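# Sorting out the toy tray

26/04/2018

Svenja Schnyder keeps a list of the things her robot cannot pick up. When she started it ran to two pages. It is shorter now, and most of what remains on it is cloth.

Schnyder works at Ratosmont, a small robotics laboratory that shares a building with a printing firm. With Gaurav Rawat she has spent the past year on a method they call Lollel, which tries to solve an old problem in a slightly different order. Most systems that empty a mixed container look for an object, name it, then work out how to grasp it. Lollel leaves the naming until last. It looks for any surface the gripper could close on, makes a first gentle squeeze, and uses what it feels to decide whether to go on.

"We were spending all our effort on telling a ball from another ball," says Rawat. "The arm doesn't need to know that. It needs to know if the thing will squash, roll or come up with three others attached."

The training set is made of 1,717 attempts, each one guided by a person and marked afterwards as a success, a slip or a tangle. That is a small number for this kind of work. Tetsuya Kamata, who wrote the part of the software that reads the squeeze, thinks the size matters less than the mixture. Early on the team used only hard objects and the results looked very good. Then they put a cloth in and the success rate fell by roughly half.

The tray has been untidy ever since. Spiky balls, smooth balls and shiny metallic ones go in together, along with a fuzzy green one with cartoon eyes, and fabric is laid over part of the load so that the arm has to deal with it at some point.

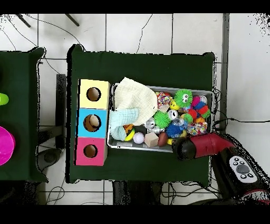
*Photograph: Ratosmont / Johanna Kaufmann*

The cubes with the round holes belong to the second half of the test. Once a ball is out of the tray it should go into a hole, and the robot must judge from the grasp alone how the ball is sitting in its fingers. Placing has turned out harder than picking. A ball held slightly off centre comes down on the rim, and the cube may shift before the next try.

In the latest series the team ran 40 trials with the cloth in place. The arm got a single object out cleanly in 30 of them. The failures were nearly all tangles, where the fabric came up with the toy. Without the first squeeze, using the camera only, the same arm did noticeably worse, though Schnyder would like a longer series before she puts much weight on the gap.

Ferdinand Berchtold, who runs a competing group at Chowdary, has read the draft report and is cautious. He points out that the squeeze adds time to every attempt, and that a warehouse would not put up with it. Rawat accepts the point. He says the squeeze can probably be skipped for hard objects once the system is sure of them, and a version that does this is being tested.

The report is due in November. Before then the group wants to repeat the trials on a second arm, lent by Bemier, with different fingers and a stiffer wrist. Schnyder expects the numbers to drop at first - the squeeze was tuned on one gripper, and the new one will have to be measured from the start.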